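From: Chathurika Bandara
Date: 2024-07-08
Subject: Re: [homebots] Scooping arm, fingers slipping

> How are you holding the scoop? Mine twisted in the grip as
> soon as it dug into the pellets. Also, did you stay with the
> short wrist cable?

Great question, and I finally have an answer! The center ridge on each finger does most of the work. I cut a matching groove down both sides of the scoop handle and the twisting stopped the same evening. I'm so happy with it – go try it before you buy a bigger servo.

The short cable is gone. I went to 348 mm with a loop at the elbow, and the wrist camera hasn't dropped out since.

Next up is the carry from the litter box over to the trash bin. I moved the two close together on the tile so the arm only has to swing left.
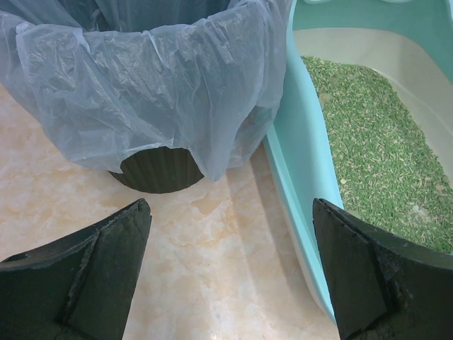 The liner is the fun part, as thin plastic gives my depth code fits. For now I teach the drop point by hand and run it at a third of full speed. Ridis offered to print new fingers in something tougher, and I'd love to have those on by August.

Files go up on the Grovstead page tonight. Tell me what breaks!

Chathurika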